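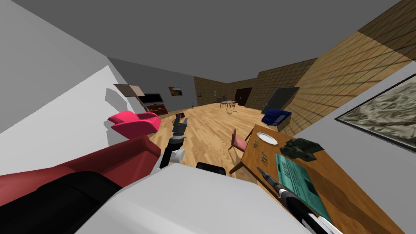 How long should I let hardwood floor finish cure before putting the rug back down?
Three to four weeks for most water based stuff, longer for oil. Check the can, it'll have a cure time separate from the dry time.

Jean Gunn
Posted Aug 22, 2023
More detail on mine. Living room at our place on Kerkgate, oak, two coats of water based satin. Can says walk on it next day but the rug part of the label got paint on it and I cant read it. Rug is wool with a felt pad. Couch is already back in, on felt feet. Can I cheat and do 2 weeks?

Moncrieff
Wouldn't. Finish is still giving off fumes at that point and a pad traps it, you get a cloudy patch the exact shape of the rug. Did ours last November, cold house, windows shut, waited 31 days and it was fine. Socks only till then, no shoes. Also check the pad, felt is ok but rubber backed ones can stain even a cured floor. Couch on felt feet is fine, just lift it, dont drag.

Brekix
i put mine down after 3 days, no problems so far. different brand tho and its a thin cotton rug, no pad. maybe just call the number on the can? they told me over the phone in like a minute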